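Search this site Enter keywords Go

Small Arms on the Bench: What Changed at Dallemum

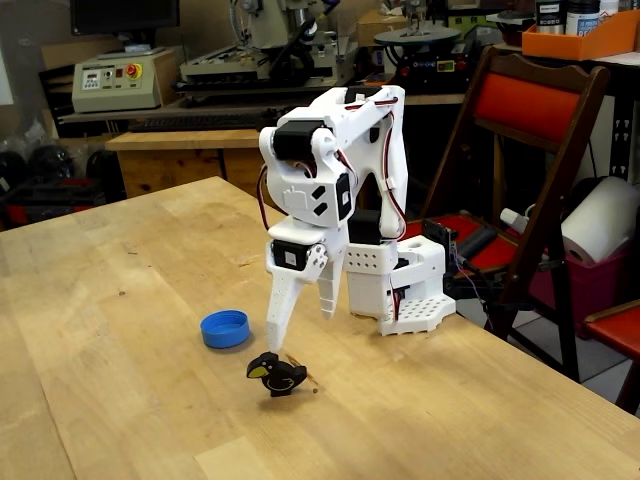

When Dallemum began testing low-cost printed arms for its packing work, the company already had a milling machine, a saw and several decades of habits built around them. The firm makes and repairs small toys and display figures. Cutting and finishing are skilled jobs, and there was no plan to automate them. The target was the handling between jobs: picking a part up, setting it in a tray, turning it to face the right way, and doing it again until the batch was done.

Tullio Ruggiero, who runs production, had counted those moves for one week before any equipment was ordered. The total was 2705 separate pick-and-place moves, spread over four people. Most took a few seconds. The cost was in the interruptions, as each person stopped finishing work to clear a tray and then had to find the place again.

A quote for a conventional industrial cell came in first and was turned down. It required fencing, a fixed floor position and a feeder for each part shape. Dallemum changes parts too often for that. The arms it tested are driven by hobby-class servos, with one at each joint and one for the gripper. The structural pieces are printed, so a cracked bracket can be replaced the same day. Payload is low and repeat accuracy is modest. For light parts going into an open tray, both are adequate.

Teaching the work

The first job was written by Gil-soo Koo, a finisher with no programming background. The method is demonstration. The operator guides a matching hand-held arm through the move, the joint positions are recorded, and a model is trained on the recordings. Koo recorded 437 demonstrations of a single task over nine working days.

"The first hundred were bad," Koo says. "I moved the way I move my own hand, which is fast and a bit sideways. The gripper has two fingers and no wrist feel. You have to come down from above, stop, close, then lift."

The early recordings were thrown out. Koo's written notes on approach height and closing speed are now the shop's standard, and new operators read them before they touch the equipment. Ruggiero considers the notes the most useful result of the trial so far. They also exposed differences in how people had been loading trays by hand, some of which had been causing scuffed paint.

Changes to the job

No positions were cut. The work did change, and opinions on that are mixed. Finishers now spend longer stretches on finishing, which most of them asked for. One of the four said the tray work had been a rest for her eyes and that she misses it. The shop responded by adding a short break in the middle of each shift, starting in June.

Pay was the harder question. Recording demonstrations is skilled work with no line on the old pay scale. For the first month it was logged as general duties. After a meeting on 5/30/18 it was moved to the same rate as machine setup, and back pay was issued.

Maintenance has also landed on people who did not do it before. Servos run warm under load and the gears wear. Wiring needs to be checked where it flexes at the wrist. The shop swaps the gripper servo after 2000 cycles, a conservative figure taken from its own failure log. Getska, the supplier of the control boards, handles board faults. Everything else is done in house.

Limits

Parts with smooth, rounded sides still slip. Parts lying against each other are often missed on the first attempt, and the arm has no good way of knowing it has missed. An operator checks each finished tray, which takes back part of the time saved. Ruggiero puts the net gain at nearly four hours per person per week and does not expect it to double.

A second task, sorting caps by size, is being recorded now under the project name Prosness. Bellini, a packaging shop that shares some of Dallemum's customers, has asked to see the results before it buys anything. Koo will run that visit and has asked for two more days of recording before it takes place.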